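Grultora (Werkstattprojekt)

14 Kommentare · 3 Mal geteilt

Grultora ist ein Gemeinschaftsprojekt der offenen Werkstatt Rusitz in Flitden, bei dem ein Industrieroboterarm lernt, lose Gegenstände aus einem Metallbehälter zu greifen. Bekannt wurde es in der Bastlerszene vor allem durch seinen improvisierten, aber erstaunlich soliden Aufbau - Schraubzwingen statt Schweißnähte, Holztisch statt Maschinenbett! Der Name bezeichnet sowohl die Arbeitszelle als auch die zugehörige Steuersoftware.

Geschichte

Die Idee stammt von der Mechanikerin Efua Ankrah, die in der Werkstatt zunächst einen Drehtisch für Lackierarbeiten automatisiert hatte. Gemeinsam mit der Programmiererin Yolandi Buthelezi entstand in ungefähr vier Monaten die erste lauffähige Fassung. Im September wurde sie beim offenen Abend der Werkstatt vorgeführt, wo vor allem die Kinder nicht mehr vom Tisch wegzubekommen waren. Eine frühere Version mit selbst gedrucktem Arm, intern Tetteh genannt, gilt als Vorläufer; einige ihrer Programmteile laufen bis heute mit.

Aufbau

Die Zelle kommt ohne eigenes Fundament aus. Der Behälter ist aus grauem Metall, hat schräge Wände und wird links und rechts von je einer Zwinge gehalten. Dahinter schließt ein zweiter Behälter an, sodass sich Teile von einem in den anderen umsetzen lassen. Die schrägen Wände sind ein schönes Detail: Rundes rollt von allein wieder in die Reichweite des Greifers. Die Kabel laufen außen am Arm entlang, was das Nachrüsten sehr erleichtert, bei weiten Drehungen des Handgelenks aber Aufmerksamkeit verlangt.

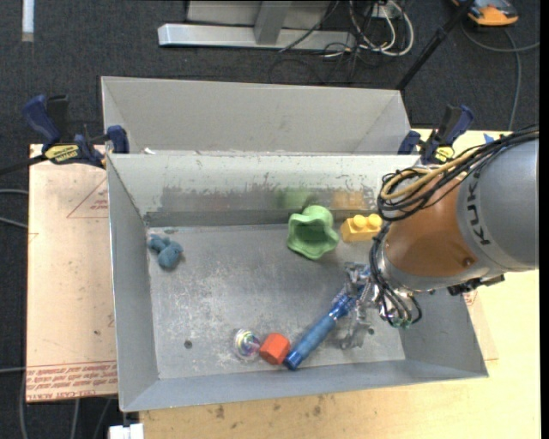 Der Greifer am blauen, griffartigen Teil; daneben ein roter Sechskantblock und eine bunt gemusterte Kugel.

Greifobjekte

Besonders reizvoll ist die Auswahl der Übungsstücke. Verwendet wird, was in der Werkstatt und in den Kinderzimmern der Mitglieder übrig ist: Bausteine, kleine Stofftiere, Kugeln, Becherförmiges. Gerade die Mischung macht die Aufgabe spannend, denn ein weiches Tier gibt nach, ein Baustein verkantet gern, und durchsichtige oder glänzende Flächen bringen die Bilderkennung herrlich durcheinander. Als schwierigster Fall gilt ein Gegenstand, der dicht an der Behälterwand liegt.

Software

Die Steuerung arbeitet in drei Stufen: Erkennen, Anfahren, Zugreifen. Buthelezi schrieb die Bahnplanung zweimal neu - die zweite Fassung ist deutlich kürzer und fährt merklich ruhiger. Misslingt ein Griff, fährt der Arm hoch und wählt einen anderen Winkel.

Siehe auch: Tetteh (Roboterarm), Offene Werkstatt Rusitz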